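4 min read

Search this site Search

December, a little after nine at night

Dishes again today. I have been on the table-clearing job long enough that I now clear my own table at home in the same order, cups last, and get annoyed when somebody leaves a spoon in a bowl.

We started at eight. Adjoa Asamoah had the run sheet and I had the resets, so I spent the day putting crockery back where it came from. We got through 27 attempts before lunch, and 13 of them ended with everything where it was supposed to be. Adjoa read the number out and wrote it down and we went to eat. Last month I would have been happy with that. Now I mostly think about the other 14.

The misses were dull. A gripper closes a little too high on a rim and the bowl tips. Or it gets the bowl and sets it down half on the tile and lets go anyway. Nothing broke today. We lost a mug last week and I still found a piece of it under the bench this morning.

My sister called at lunch and asked what she always asks, whether she can have one for her kitchen yet. I told her no. She has two kids and a sink that is never empty, and what she wants is something she can walk away from. I can't walk away from ours. If I stand there and put things back, it does a fair job of a small piece of the work. That still leaves me standing there.

She asked about the shop where her husband works, in Dendport, and I said that was a better bet. The same part comes down the line the same way up all day. The people at Darkis claim more than 2,000 picks a shift on theirs and I believe them. But their parts don't have handles that might be pointing anywhere.

Handles were the whole afternoon. Adjoa wanted the mug turned a different way each time, and I kept setting it down the way I would want to pick it up myself. She caught me at it twice. 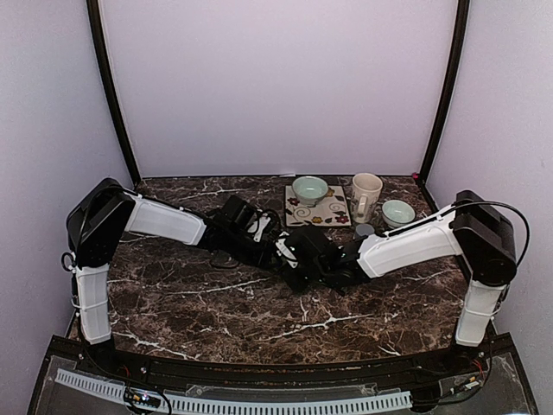
I don't think the hands are the main trouble anymore. A year ago I would have said they were. Now it's more the deciding - what to take first, what to leave alone, when to give up and try from the other side. A person does that without stopping their conversation.

Eltano wants 500 good runs by the end of the month. I said we could do it if the resets go faster, so that part is on me. Need to bring a thermos, the machine downstairs is out again. Also call my sister back about the weekend, I forgot to ask what time.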